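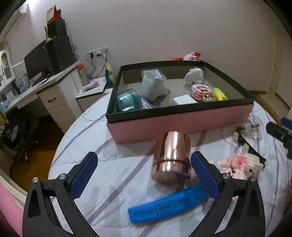

The Second Life of the Quilt

Dionysis Zervas has sold bedding in Arevport for 29 years, and he says the question he hears most has changed. Customers used to ask how warm a quilt was. Now they ask if it will fit a table.

Quilted cloths have been moving out of the bedroom for a while. A thin cotton quilt lies flatter than people expect, hangs well over a round top and softens the noise of plates. It also protects the surface underneath, so many buyers skip the felt pad they would otherwise need.

Zervas stocks two weights. The lighter one, from the Hrubý mill, sells for $57 and outsells the heavier one in every month except September, when the weather turns and people start buying for the bed again. He cuts old stock down for tables in the back of the shop and binds the edges himself. Stripes are easier to cut than florals, he says, though on a round table they never line up with the chairs and some customers mind that.

Care is simple. Wash the cloth cool, with little soap, and dry it flat if there is room. Tumble drying can bunch the filling between the stitch lines. Wine should be blotted right away and rinsed from the back. Candle wax is harder, and Zervas tells people to put the cloth in the freezer before scraping.

Old family quilts are another matter. Seams that held up under blankets may give way under elbows, and the thread often goes before the fabric does. He will restitch a worn one for a small fee, usually within two weeks. He asks that it be washed first.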